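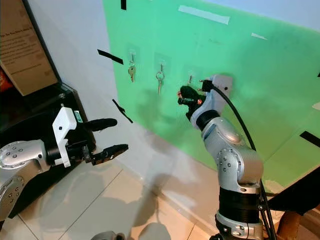 Yae Hirose wrote to ask if the Flestow karaoke mic is any good for someone who really sings, or if it's just a party toy. I've had mine going almost every night since the Thanksgiving dishes were done, and I love this thing!

Pairing with my phone took one try, and the speaker in the handle is a lot louder than I expected. I sang nothing but country ballads the first weekend (my neighbors have been very kind) and the low notes came through warm, with none of that buzzing my old Riner had.

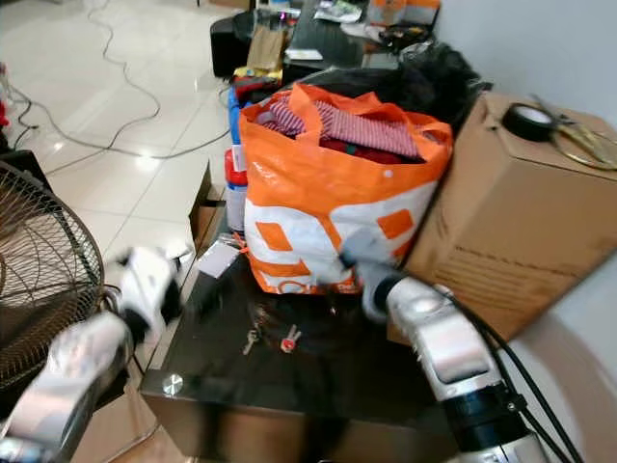 The echo knob is the best part - keep it under halfway and it flatters you, push it past that and you sound like you're singing in a parking garage. There are 31 voice effects, and I use two. The Galbraith song app comes free for the first 100 songs, mostly pop and talent show favorites, and the key change button saved me on the high chorus. 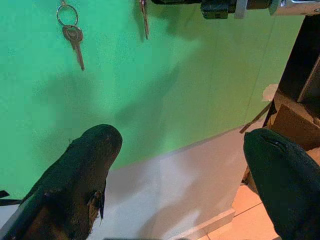
Green wall with soft shadows

Battery life is only fair. I get four hours, less with the lights on, and the charging cord is too short. My sister's Tirkis lasts longer but sounds thin next to it. I'd buy the Flestow again - in the blue this time.

Posted December 2, 2020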